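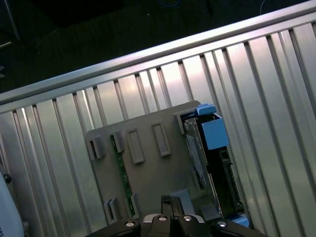 Bautista Sepúlveda puts most noise complaints in server rooms down to the gap between the fan's rated curve and the duct it is asked to push through. "A fan is tested into a clean plenum," he says. "Then it gets installed 80 millimeters from an elbow."

His measurements at Kolavau, a records archive with a small equipment room on the ground floor, covered 49 positions over two nights in September. The dominant tone sat at 471 hertz, the blade-pass frequency of the supply fans. Doors and ceiling tiles had already been replaced, with no change at the reading desks.

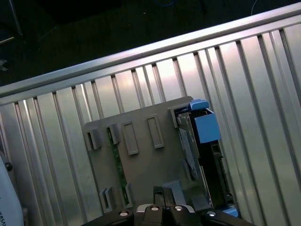

Treating the path

The tone traveled through the return duct. Lining the first section took the level down at the desks, but the low-frequency rumble remained. Sepúlveda attributes that to the casing mounts, which had been tightened until the rubber was fully compressed. "At that point you have a bolt with a washer on it," he says.

He prefers to log at one-third octave resolution and to repeat every position with the fans off. The background readings take as long as the others and clients regularly ask to drop them.
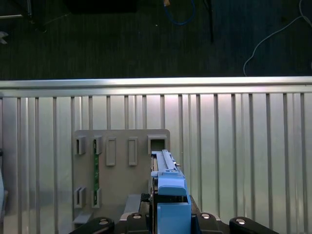
Without them, he says, a reading of traffic can end up in the report as a reading of the fan. At Kolavau, three positions near the street wall had to be discarded for that reason.

The archive now runs its fans at a lower speed overnight. Sepúlveda would like the mounts replaced before he measures again. "I can give them a number today," he says, "but it would be a number for the wrong installation."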